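Section 3. Defrosting and leveling the Vevik under-counter freezer

Applies to the Vevik with the manual thermostat. If yours has a fan at the back wall it's the Bandila, different booklet, stop reading.

Before you start

Ice on the walls thicker than a pencil — time to defrost. Thinner than that, leave it. Plan on most of a morning. Overnight is fine too if the food has somewhere else to go.

Needed: two old towels, a shallow tray, the plastic scraper from the accessory bag, a cooler with ice packs, a small level.

CAUTION: No knives, no screwdrivers, no hair dryers. The coolant line runs right behind the liner and a puncture is not covered.

Defrosting

1. Turn the dial to 0. Pull the plug. Both, not one or the other.

2. Food into the cooler. Pack it tight, lid shut, keep it out of the sun.

3. Take out the drawers. Pull to the stop, lift the front edge, pull again. If a drawer is iced in dont force it, wait for step 5 and come back.
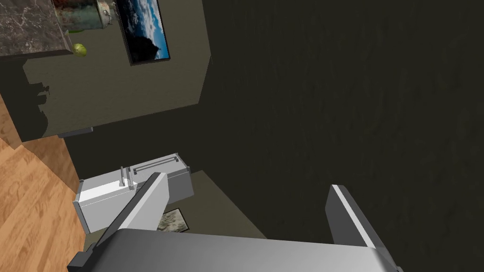

White drawer unit, seen at an angle.

4. Towel on the floor, tray under the drain spout. Spout is bottom left, behind the kick plate. Turn it a half turn so it points down. Some early units have a rubber plug instead, just pull it.

5. Prop the door open. Wait. A bowl of warm (not boiling) water on the bottom shelf speeds it up. Change it when it goes cold.

6. Check the tray often. It holds 300 ml and it fills faster than you'd think once the big sheets let go.

7. Loose ice comes off with the plastic scraper. Anything that doesn't move easily, leave alone.

8. Wipe down the inside. Warm water, a spoon of baking soda. No bleach, no vinegar on the gasket. Dry everything, incuding the folds in the gasket and the groove under it.

NOTE: Wash drawers by hand. They warp in the dishwasher and then they never run right again.

Leveling

Do this now while it's empty and light.

9. Level on top, front to back first. You want the front a hair high so the door falls shut by itself.

10. Feet turn clockwise to raise. Front feet only, the rear ones are fixed. Go 2 turns at a time, then check again.

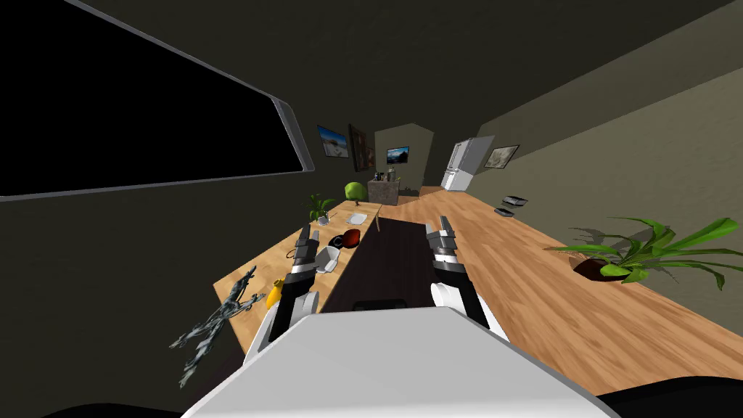
11. Side to side. This one should be dead flat. If you run out of thread on one foot use the shim from the accessory bag, don't stack cardboard.

12. Push down on each front corner. Any rock at all, go back to 10.

Starting up again

13. Close the drain spout. Kick plate back on.

14. Plug in, dial to 3. Door shut and stay out of it for 3 hours.

15. Food back in. Coldest stuff on the bottom. Leave a finger of space at the back wall.

CAUTION: If the unit was tipped or laid down for any reason, let it stand upright overnight before plugging in.

If something's off

Buzzing after restart — usually a foot not touching. See step 12.

Water on the floor next day — spout still open, or the gasket is folded under. Run a finger around it.

Frost back in a week — gasket again, or the door isn't closing. Replacement gaskets come from Rititz, order by door size and not by model name.

Dial turns but nothing happens — call service. Ask for Friederike Reuter on the parts line, closed Thursday. Have the serial number ready, it's on the sticker inside the door on the hinge side.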